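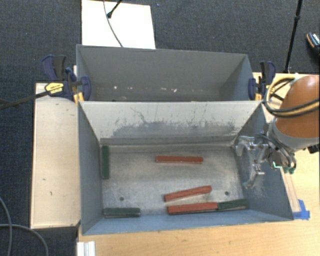
Lirnurell 공동작업장 10월 정기회의에서는 기계가 우리 일을 어디까지 대신할 수 있는지를 주된 안건으로 다루었다. 9월 회의에서 결정을 미룬 문제이고, 그동안 회원들의 의견이 둘로 나뉘어 있었다. 한쪽은 부품 고르기와 상자 비우기를 내년부터 로봇 팔에 맡기자고 하고, 다른 쪽은 아직 이르다고 한다. 논의는 빨간 블록과 짙은 초록 블록이 들어 있는 금속 통을 놓고 시작되었다. 포장 담당은 초록 블록 하나가 왼쪽 벽에 바짝 붙어 세로로 누워 있는 것을 가리키며, 우리 작업장에서 시간을 잡아먹는 것이 바로 이런 물건이라고 말하였다. 사람은 손톱으로 살짝 당겨서 꺼내지만 집게는 벽과 물건 사이에 들어갈 자리가 필요하다.

회의록
일시: 2026년 10월 11일, 오후
장소: Lirnurell 공동작업장 2층 회의실
참석: 회원 7명. Stivar 쪽 기술 담당자는 전화로 안건 1에만 참여
기록: Ásdís Ingvarsson
결석: 목공실 대표 (서면으로 의견 제출)

지난 회의록 확인
9월 회의록은 한 곳을 고치고 승인하였다. 안건 3에서 "세탁실 이용료를 올린다"라고 적었는데, 정확한 내용은 "올리는 것을 검토한다"이다. 기록자의 실수이며 원본도 고쳤다.

안건 1. 통에서 부품 꺼내기

Stivar 담당자가 9월 시험의 결과를 보고하였다. 시험은 통 안에 블록을 흩어 놓고 로봇 팔이 하나씩 집어서 뒤쪽 통으로 옮기는 방식이었다. 모두 129회를 시도하였고, 그중 9회는 사람이 손을 넣어 블록을 옮겨 주어야 했다. 담당자는 이 숫자가 나쁘지 않다고 평가하였다.

의장은 사람이 도와준 경우가 어떤 경우였는지를 물었다. 담당자의 대답은 다음과 같다. 대부분은 블록이 벽이나 구석에 붙은 경우였다. 나머지는 블록 두 개의 끝이 서로 닿아서 집게가 한쪽을 잡을 때 다른 쪽이 같이 밀린 경우였다. 통의 벽이 비스듬하기 때문에 집게를 똑바로 내리면 물건보다 벽에 먼저 닿는 일도 있었다고 한다.

작업반장은 블록은 너무 쉬운 물건이라고 지적하였다. 블록은 네모나고 단단하고 모양이 변하지 않는다. 우리 통에는 비닐에 싸인 나사, 고무 패킹, 기름이 묻은 경첩이 섞여 있다. 이런 것을 같은 성적으로 집을 수 있느냐는 질문에 담당자는 시험한 적이 없어서 대답할 수 없다고 하였다. 기록자는 이 대답이 정직하다고 생각하였으며, 작업반장도 고맙다고 말하였다.

색깔에 대한 이야기도 있었다. 회계 담당은 빨강과 초록을 구별하는 일이라면 기계가 사람보다 덜 지치지 않겠느냐고 물었다. 담당자는 색을 구별하는 것은 어렵지 않고, 길이를 구별하는 것도 어렵지 않다고 답하였다. 빨간 블록이 초록 블록보다 길기 때문에 한 가지가 흐리게 보여도 다른 것으로 확인할 수 있다. 그러나 우리가 쓰는 회색 부품은 회색 통 바닥 위에 놓인다. 긁힌 금속 바닥은 빛을 고르지 않게 반사하므로 이 부분은 따로 시험을 해야 한다. 통 바닥에 어두운 색의 매트를 깔자는 의견이 나왔고, 작업반장은 매트에 기름이 배면 청소가 더 큰 일이 된다고 반대하였다. 결론은 내리지 않았다.

속도에 대하여: 우리 작업장에서는 바쁜 날에 작은 부품을 하루 400개까지 골라낸다. 의장은 로봇이 이 양을 할 수 있는지 물었다. 담당자는 밤에도 계속 움직이게 하면 가능하다고 하였다. 그러나 밤에 한 번 멈추면 아침까지 멈춰 있는 것이 된다. 작업반장은 그러면 밤에 옆에서 기다릴 사람이 필요하고, 그 사람이 직접 고르는 편이 빠르다고 말하였다. 회계 담당은 반대로, 밤에 절반만 해 놓아도 아침에 출근하는 사람의 마음이 가벼워진다고 하였다. 두 의견을 모두 기록해 달라는 요청이 있어서 여기에 그대로 적는다.

통의 고정도 문제가 되었다. 시험에서는 통 두 개를 등지게 놓고 맞닿은 곳을 양쪽에서 클램프로 물려 두었다. 작업반장은 이 방법은 값이 싸고 튼튼해서 마음에 들지만, 우리는 통을 하루에도 여러 번 바꾸므로 그때마다 클램프를 풀고 다시 조여야 한다고 하였다. 통의 위치가 조금 달라지면 로봇이 다시 위치를 배워야 하는지도 물었다. 담당자는 조금이면 괜찮고 많이면 다시 해야 한다고 답하였다. "조금"이 몇 밀리미터인지는 다음 회의까지 서면으로 알려 주기로 하였다.

담당자는 여기에서 전화를 끊었다.

안건 2. Ruiz-Ortega의 임대 제안

Ruiz-Ortega에서 로봇 팔과 집게를 달마다 빌려 주겠다는 제안서를 보내왔다. 제안서에는 부품 고르기 외에 행주 개기, 컵 정리, 바닥의 물건 줍기도 할 수 있는 일로 적혀 있다. 공용 주방 담당은 이 목록을 읽고 크게 기대하였다고 말하였다. 우리 주방에서는 설거지보다 설거지한 그릇을 제자리에 넣는 일이 늘 밀린다. 찬장의 문이 열려 있고 그릇이 한 종류만 있으면 기계도 할 수 있을 것 같다. 그러나 우리 찬장에는 회원들이 집에서 가져온 컵이 있고, 손잡이의 모양이 전부 다르다.

목공실 대표의 서면 의견을 의장이 읽었다. 요약하면 다음과 같다. 팔 하나가 책상에 고정된 기계는 주방에 갈 수 없다. 주방으로 옮기면 작업대의 일은 할 수 없다. 따라서 제안서의 목록은 한 대가 모두 한다는 뜻이 아닐 것이며, 몇 대를 빌려야 목록의 일이 다 되는지를 먼저 물어야 한다. 참석자들은 이 지적이 옳다고 하였다.

행주 개기에 대해서는 의견이 길었다. 주방 담당은 다른 작업장에서 본 것을 이야기하였다. 기계가 펼쳐 놓은 행주는 잘 개었지만, 바구니에 뭉쳐 있는 행주를 펼치는 것은 사람이 했다. 주방 담당의 말로는 행주를 펼치는 것이 일의 절반보다 많다. 회계 담당은 기계가 행주를 개는 것보다 행주를 개지 않고 그냥 서랍에 넣는 것이 제일 싸다고 하였다. 웃음이 있었지만 이것도 하나의 제안으로 기록한다. 주방 담당은 찬성하지 않았다.

결정: 지금은 임대 계약을 하지 않는다. Ruiz-Ortega에 질문서를 보낸다. 질문서에는 필요한 대수, 멈추었을 때 누가 얼마나 빨리 오는지, 집게를 바꾸는 비용이 임대료에 들어 있는지를 넣는다. 찬성 다수로 통과되었다.

안건 3. 안전과 자리

작업반장이 로봇 주변의 바닥 선에 대하여 설명하였다. 바닥에 늘어진 전선은 발에 걸리기 쉽다. 우리 작업장에 들여놓게 되면 전선은 모두 덮개 속에 넣고, 지나가는 길 쪽으로는 나오지 않게 해야 한다. 작업대 위에 위치를 표시할 때 색 테이프를 붙이는 것은 허락하지만, 테이프의 색마다 뜻을 정해서 벽에 써 붙이기로 하였다. 예전에 파란 테이프를 어떤 회원은 "여기에 놓으시오"로, 다른 회원은 "여기에 놓지 마시오"로 이해한 일이 있었다.

팔이 움직일 때 통에 손을 넣지 않는 것은 모두 동의하였다. 문제는 9월 시험에서처럼 사람이 도와주어야 하는 경우이다. 멈춤 단추를 누르고, 팔이 통 밖으로 나온 것을 확인하고, 그 다음에 손을 넣는 순서를 제안하였다. 주방 담당은 급할 때 사람이 순서를 지킬지 걱정된다고 하였다. 의장은 순서를 지키지 않을 만큼 급하면 그날은 기계를 쓰지 않는 것이 좋다고 대답하였다.

보험은 Drarus에 문의 중이다. Drarus의 첫 답장은 사람이 없는 시간에 움직이는 기계는 지금의 보험에 포함되지 않는다는 내용이다. 안건 1의 밤 작업에 바로 관계되는 일이므로 회계 담당이 추가 비용을 알아본다.

안건 4. 기계가 할 수 있는 일의 표

의장은 의견이 자꾸 섞이기 때문에 표를 만들자고 하였다. 시간 관계로 표의 첫 줄들만 말로 정리하였다.

모양이 같은 단단한 부품을 통에서 꺼내기: 가능. 단, 벽에 붙은 것은 사람이 도와준다.
색이나 길이로 나누기: 가능.
섞인 부품, 비닐에 싸인 부품: 모름. 시험이 필요하다.
펼쳐 놓은 행주 개기: 가능하다고 들었다. 우리가 직접 본 사람은 주방 담당뿐이다.
뭉친 빨래를 펼치기: 아직 안 됨.
회원들의 컵 정리: 아직 안 됨. 컵을 한 종류로 바꾸면 다시 본다.
작업대 닦기: 의견이 나뉘었다. 작업반장은 안 된다고 하고 회계 담당은 닦는 것만이라면 된다고 한다. 물건을 먼저 치우는 일을 "닦기"에 넣느냐에 따라 대답이 다르다.

주방 담당은 표에 "사람이 싫어하는 정도"라는 칸을 더 넣자고 하였다. 기계가 잘하는 일과 우리가 맡기고 싶은 일이 같지 않을 수 있다는 이유이다. 예를 들면 부품 고르기는 라디오를 들으면서 하는 조용한 일이라서 좋아하는 회원도 있다. 하수구 거름망 청소를 좋아하는 회원은 없다. 이 칸을 넣기로 하였다.

할 일
- 기록자: 표를 파일로 만들어 회원 모두에게 보낸다.
- 작업반장: 우리의 실제 부품을 한 상자 준비하여 Stivar에 보낸다. 비닐에 싸인 나사와 고무 패킹을 반드시 넣는다.
- 회계 담당: Drarus의 추가 보험료를 확인한다.
- 의장: Ruiz-Ortega에 보낼 질문서를 쓴다.
- 주방 담당: 집에서 가져온 컵의 주인을 찾는다. 주인이 없는 컵은 현관 선반에 둔다.

기타
현관 문의 경첩에서 소리가 난다는 말이 있었다. 작업반장이 회의 뒤에 기름을 치기로 하였다. 난방은 지난해와 같은 시간에 켠다. 세탁실 이용료는 시간이 부족하여 다음 회의로 넘겼다.

다음 회의 날짜는 Stivar의 서면 답변을 받은 뒤에 의장이 정하여 알린다. 이 회의록에 틀린 표현이나 어색한 말이 있으면 기록자에게 알려 주시기 바란다. 내용이 틀린 곳은 다음 회의에서 고치고, 맞춤법은 바로 고치겠다.

기록: Ásdís Ingvarsson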